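Course Handout 7: Dividing a Field Plot for Survey
Introduction to Field Methods – Instructor: Raed Haddadin
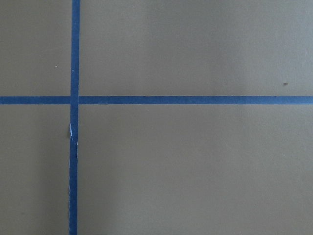

Fig. 1. Two crossing lines marked in blue tape on a flat surface.

Every survey of a plot begins with a baseline. The baseline is a single straight line, fixed at both ends, from which all other measurements are taken. At the Vakarska site the baseline follows the old field wall and is 39 meters long. Students should record its compass bearing on the first page of the field book before any other work is done.

The second line, called the cross line, is set at a right angle to the baseline. The usual method is the 3-4-5 triangle. Measure three meters along the baseline, four meters along the proposed cross line, and check that the distance between the two points is five meters. If it is not, move the cross line and measure again.

Small errors of angle grow with distance. A line that drifts by one centimeter in the first meter will be 39 centimeters out at the far end of a line as long as the Vakarska baseline. For this reason stakes are placed by sighting back to the origin and never from the previous stake alone.

Squares are named by their southwest corner, with the east figure given first. Square 5/9 therefore lies five meters east and nine meters north of the origin. Finds are bagged by square and by layer – bags without both entries will be returned to the team.

Sloping ground
The tape must be held level. On the terraces at Cusi this requires short steps and a plumb line at each step. Distances measured along the slope are not accepted on plan sheets.

Reading for the January session: the Sakivmont plot report, sections 5 and 9. Teams should bring one completed plan sheet each.

Posted 2018-12-28
Shares: 7 | Comments: 5

Related items
Handout 6: Keeping a Field Book
Handout 8: Levels and Benchmarks
Plan Sheets from the Flarach Survey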